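Workshop > Notebook > Showroom furniture

Reading time: 2 min

September, started 8.40

Omonham room, furniture check before the catalogue lot goes off. Floor swept first thing, grit was getting under the feet of everything.

Wire chairs (Riden order). One rocks. Tried it on three different bits of floor and it rocks on all of them so it's the chair. Front left foot short by a hair. Felt pad for now, proper fix when the new feet arive. The other one sits fine. Seat height 498 on the good one, didn't bother with the rocker.

Small round table, gold base. Top had worked loose again, quarter turn on the centre bolt and a dab of threadlock. Leave it overnight before leaning on it. Height 719 to the top, drawing says the same, good. Still think it's tippy if you push down on the rim - wants a heavier foot. Have written to Benmoussa about it, no answer yet.

Glass-top table. Lifted the glass, new clear bumpers underneath, old ones had gone yellow and gluey. Took 20 minutes to scrape off. Woven shelf below needs a soft brush and not the hoover, the hoover pulls the strands. Wipe glass last, fingermarks everywhere after moving it.

Layout settled more or less. Round table with the gold wire chairs, square table over on the left with the grey chairs behind. Yellow flowers and the green plant stay on the glass, they help that side a lot.

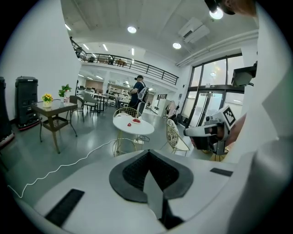

Gap between the two groups feels generous now, would not go any wider. Tried the grey chairs pulled right in earlier and it looked like a waiting room. Better with one a bit further back.

Red bits on the round table are good, keep them, the white top is dull without. Plate stays white.

Zevura want the price tags out of sight, so under the seats, string not tape. 61 tags in the box, plenty.

To do
- feet for rocking chair, chase
- water the plant, change flower water
- check bolt on round table tomorow, first thing
- more felt pads, the 20 mm ones

Recent entries
Bumpers for glass tops, which glue
Riden chairs, unpacking notes
Cleaning woven shelves
Floor scuffs, what worked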